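加恩波特旧居改造与公共客厅项目进展报告

报送：塞登基金会社区空间资助组
报送单位：加恩波特居住更新工作室
报告期：第二期，截至三月

一、总体情况

本期工作按批准的计划书进行。项目范围没有变动，仍为萨格登街一侧的旧居民楼改造，以及底层公共客厅的设立。上期报告中列为“待定”的三件事，本期办完了两件：一是底层西侧两间储藏室的使用权，房管部门已书面同意移交；二是楼梯间的消防复核，意见已下达，需要整改的内容写在第三部分。未办完的一件是临街门面的坡道，原因在第四部分说明。

整栋楼共有住户24户。本期入户走访全部完成，没有漏户。走访由工作室人员分早晚两个时段进行，白天没人的住户改在晚上七点以后再去。走访记录已整理成册，随本报告一并报送，涉及个人情况的页面已按要求遮盖。

二、住户意见

走访中提得最多的是漏水。北侧卫生间的立管使用年限长，接口处渗水，楼下几层的吊顶都有水渍。住户自己修过多次，多数是在接口外面缠胶带或者抹水泥，时间一长又渗。工作室请管道公司看过，结论是局部修补意义不大，应整根更换。更换要从顶层做到底层，每户须停用卫生间两天。这个时间多数住户能接受，有老人的几户希望安排在天气转暖以后，并且白天能在底层使用临时卫生间。我们已经把临时卫生间列入施工方案。

第二类意见是采光。楼道窗户在早年封过一次，改用玻璃砖，后来玻璃砖外面又装了广告架，白天也要开灯。广告架的产权人已经查明，同意拆除，拆除费用由对方承担。玻璃砖是否换回可开启的窗户，要看结构复核的结果。

第三类意见针对底层公共客厅。有住户担心客厅开放以后外人进出多，夜里有声音。也有住户希望客厅开到晚上九点，方便下班以后用。两种意见在楼内会议上都讲过，目前商定的办法是工作日开到晚上八点，星期三延长一小时，试行一个季度后再议。客厅与住户楼梯之间加一道门，住户用钥匙，来访者走临街入口。

另有一部分意见不属于本项目范围，例如屋顶晾晒架的归属、地下室电动车充电等。我们已作记录并转给物业，没有写进施工内容。

三、本期完成的工程

（一）拆除与清理。底层西侧储藏室内的旧隔墙已拆，地面清到原结构层。清理中发现墙脚有一段旧排水沟，图纸上没有标注，已请设计单位补测。沟内没有水，砖砌部分完好，设计单位建议保留并加盖板，今后可作检修通道使用。

（二）电气。底层总配电箱已更换，客厅、储藏室和临时卫生间分路供电。楼道照明线路原来与底层门面共用一路，本期已经分开，住户电费分摊表随之重做。重做后的分摊表在门厅公示了两周，收到两户询问，均已答复。

（三）消防整改。复核意见要求楼梯间防火门全部换成向疏散方向开启，并加装闭门器。门已订货，到货后逐层安装，自顶层开始。楼道内堆放的物品大部分已由住户自行搬走，剩下的一些旧家具确认无人认领后，由清运公司处理。

（四）木作。客厅的墙面木板和窗套由阿瓦特木工坊承做，样板已看过两轮。第一轮颜色偏黄，与旧楼梯扶手放在一起不协调，第二轮改深，住户代表和设计单位都认可。木工坊提出板材进场后应先在室内平放一段时间再安装，我们同意，工期表已相应顺延。

（五）地面。客厅地面方案由地砖改为弹性地材，主要考虑老人行走和孩子坐地玩耍。改动增加的费用从预备费中列支，已按程序向资助组报备，批复意见收到后存档。

四、未完成事项与原因

临街坡道尚未开工。人行道在萨格登街一段有电信井，井盖位置正好在坡道起坡处。电信部门要求坡道让开井盖，让开以后坡度不符合无障碍规范。设计单位提出两个办法，一是坡道改为折线，二是把入口往东移一个开间。折线坡道占用人行道较多，须另行申请；移入口则要改动临街墙体。我们倾向于后一种办法，结构复核已委托，结果出来后另行报告。在坡道建成以前，临街入口备有活动坡板，由值班人员协助使用。

卫生间立管更换也未开工，按前述住户意见安排在天气转暖之后。材料已经选定，价格锁定到下一报告期末。

五、经费使用

本期支出按批准的科目列支，没有跨科目调剂。人工和清运两项与预算基本持平，电气一项略高，原因是配电箱位置移动后增加了线管。木作尚未结算，已付定金。住户入户补助按每户最高2,000元的标准执行，实际按停用天数和受影响面积核定，目前尚未发放，待立管施工开始后逐户签收。明细表和票据复印件见附件。

活动经费中，本期支出主要是楼内会议的茶水、打印和场地布置。工作室自有人员的工时没有计入资助款。

六、公共使用与借阅

底层东侧的临时活动室在施工期间没有停用，每天下午开放。书架是从区图书馆借用的，图书由住户捐赠和图书馆调拨两部分组成，目前登记在册391册。借阅不设押金，登记姓名和楼层即可。归还情况较好，逾期的由值班人员上门提醒。孩子用的书损耗快，主要是脱页，已联系图书馆代为修补。

活动室还用来开过楼内会议和一次水电常识讲座。讲座讲的是怎样关总阀、怎样看电表、跳闸以后先查什么，到场的以年纪较大的住户为主。有人提出把讲座内容印成一页纸贴在各家门后，已经在做，字号放大，下期发放。

七、下期安排

下期主要工作有：防火门安装；立管更换的开工准备，包括逐户确认停用日期；客厅木作进场；坡道方案定稿并报批。楼内会议照常召开，施工公告提前一周张贴在门厅，同时塞进各户信箱。

需要资助组协助的事项有一件。坡道入口如果东移，须由资助方出具同意变更的函件，区里才受理。函件草稿附后，请审阅。

室内模拟画面

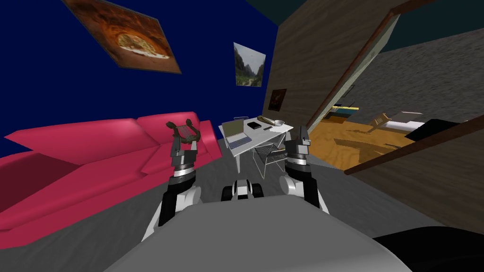
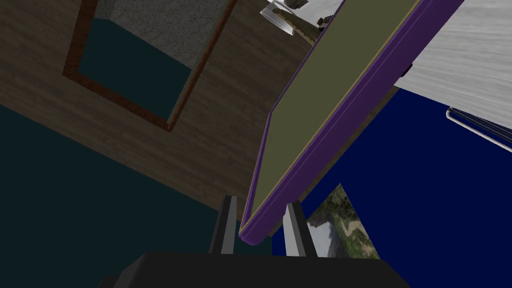
附图一、附图二：同一处室内空间的计算机模拟画面。附图一可见粉色沙发，附图二可见木纹墙面。

附件：走访记录册；支出明细与票据复印件；消防复核意见；变更函件草稿。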